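How to Check a Grasp Policy in Simulation Before You Touch the Real Arm

If you have trained a policy to pick things up off a counter and you're itching to run it on hardware, hold on for one evening and try this first. We've been using this routine on the Rustdale project since February and I love it. It needs one simulated kitchen, one wrist camera and a bit of patience, and it will show you more about your policy than a single success rate ever could!

What you need

A simulator that can render from the wrist camera, a trained policy that takes in an image plus a short text instruction, and a folder of object models. Ours is called Hoekstra, and it's just a pile of household items and toys with decent collision shapes. You also need a script that can save the full state of the world and load it back exactly. If yours can't do that yet, write that part first. Everything below depends on it.

Step 1: Build pairs

Pick 2 objects for each scene, a target and a distractor. Make them different in shape and color to start with, and leave clear space between them. You can get mean later (two spoons, say, with the instruction naming only one).

Place them at random on the counter, let the physics settle, and throw out any scene where something has rolled off or is sunk into the surface. We started with a big batch and had 1313 scenes left after the cleanup, which was plenty. For a first try, a few dozen will do fine.

Step 2: Vary the room, too

Swap the countertop texture, the cabinets and the lighting. Busy stone is a great choice, since pale veins give the vision part of the model all kinds of false edges to chew on. Thin, light-colored objects on a veined surface are my favorite test of all. Keep at least one plain surface in the set so you have something to compare with.

Step 3: Freeze and branch

Now the fun part. Run the policy until the gripper is close to the counter but the fingers are still open, and save the state. From that one saved moment, run the policy again with each instruction: once naming the object nearby, once naming the one farther off. Same pixels, same arm pose, different words.

A policy that listens should head two different ways. A policy that has quietly learned "grab whatever is closest" will do the same thing both times, and you'll see it right away in the paths.

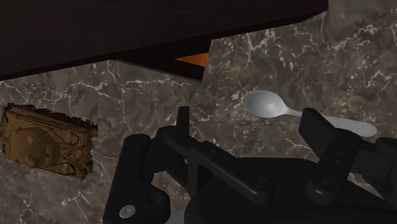

Fosholm, Nov 10, 2018

The wrist view is where I'd pick the branch point. With the white spoon just past the open fingers and the sand-colored tank well off to the left, "pick up the spoon" is the easy request and "pick up the tank" is the one worth watching. Notice as well that one finger already covers part of the spoon's handle. Save a few states like that on purpose, so your test includes targets the camera sees only in part.

Step 4: Score the direction first, the grasp second

For each branch, log two numbers. The first is whether the gripper's path over the next 10 control steps brings it nearer to the named object. The second is whether the object is lifted at the end. Keep them in separate columns! When we lumped them together, a clumsy grasp on the right object looked exactly like a perfect grasp on the wrong one, and we spent ages fixing the wrong thing.

If an object starts out almost between the fingers, distance gets twitchy, so measure from the midpoint of the fingertips to the nearest point on the object's surface. Using the object's center will mislead you with long shapes like spoons.

Step 5: Read the failures by hand

Sort the branches by direction score and open the worst ones. We looked at 17 in our first round, and nearly 10 of them had the same trouble: the policy ignored the text as soon as anything was within reach. We added training runs that begin near one object and end at the other, and the direction scores climbed nicely on the next round. Grasp scores barely moved, so that's a separate job.

Common snags

If both branches match to the last digit, check that the new instruction is really reaching the model. We had a cached text embedding in there for two days.

If the same instruction gives different paths from the same state, fix your random seeds, and then look at whether your save includes joint velocities. Ours didn't at first.

If the scores are good on plain counters and poor on stone, add more textures before you add more objects.

Next up is the Natholm set, where drawers get added to the mix. The branching script works there unchanged, but you'll want to save the drawer positions along with everything else.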